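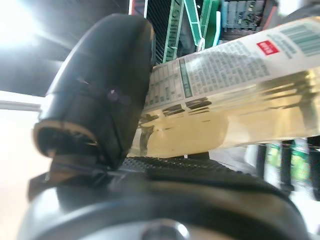
Kedham opened its Plerkow test hall to outside visitors on August 22, 2025. The hall is fitted out as a small shop, with shelving, stock and overhead lighting, and the afternoon program consisted of one task repeated: a robot arm takes a packaged product from a shelf and puts it in a tote. Rhun Foulkes, who runs the handling group, spent an hour answering questions between runs.

Foulkes began with the choice of stock. The hall carries 300 different products, all bought at retail and kept in their original packaging. "We used to test with dummy blocks," he said. "Blocks of known weight, known friction, nice square corners. The numbers were very good and they told us very little about a bottle."

Bottles take up most of the group's time. A clear plastic bottle is difficult for a camera, because a depth sensor tends to see through the wall or pick up whatever is reflected in it. Foulkes said the software now looks for the label first and estimates the rest of the shape from that. "A label is opaque, it has print on it, and it has straight edges. If I can find the label I know which way the bottle is pointing to within a few degrees. The bottle itself I can more or less ignore until I touch it."

The second difficulty is the contents. Liquid moves when the bottle is tilted, and the center of mass moves with it. The arm was running at 40 percent of its rated speed for the demonstration, and Foulkes said that this was the normal setting for anything with liquid inside. Above that, the load shifts during the swing and the bottle can rotate in the grip. "It doesn't usually fall. It turns, and then it arrives at the tote at the wrong angle, and you have a placement error that looks like a planning error. We spent most of a winter on that one."

The gripper is a Jarman unit with the group's own pads. Asked why the pads are textured, Foulkes said that smooth rubber had held better on the first day and worse every day after. Dust and label fibers collect on a smooth pad and the friction drops. A patterned surface gives the dust somewhere to go. The pads are replaced after 2,000 picks, a figure he described as conservative. "They would probably last longer. I would like to know exactly how much longer, but that means running them until they fail, and we have had other things to do."

Grip force is set per product class and then adjusted from the motor current during closing. A visitor asked whether there was a tactile sensor in the fingers. There is not. Foulkes said the group had tried two types and removed both. The first drifted with temperature. The second worked, but its cable ran through the wrist and had to be replaced too often.

Control software comes from Sovudel, which supplied the motion planner and the logging tools. Each attempt is recorded with a wrist camera view, joint positions and current readings. Failed attempts are reviewed by a person, who assigns one of 6 codes. The most frequent code is a collision with a neighboring product on approach. "Shelves in a shop are full," Foulkes said. "That is the purpose of a shelf. The gripper needs a finger's width on either side and very often it does not have it." The present workaround is to nudge the neighbor aside before closing, and this adds several seconds to each pick.

He was cautious on the question of speed. A person doing the same job is faster, and he expects that to remain the case for mixed stock. The intended use is overnight picking, when the shop is closed and the time per item matters less than the number of items that need a person to step in. He declined to give the current rate of interventions, saying that the measurement method had changed in August and the old and new figures could not be compared.

Glass is not handled at all. Neither are bags of loose produce, or anything with a carrying handle that hangs free. Foulkes said handles were next on the list, and that the work would start with rigid ones.

The hall will be closed to visitors while the shelving is rebuilt with a narrower aisle. The present aisle was laid out to give the arm clearance on both sides, and Foulkes said it is wider than any he has measured in a working shop.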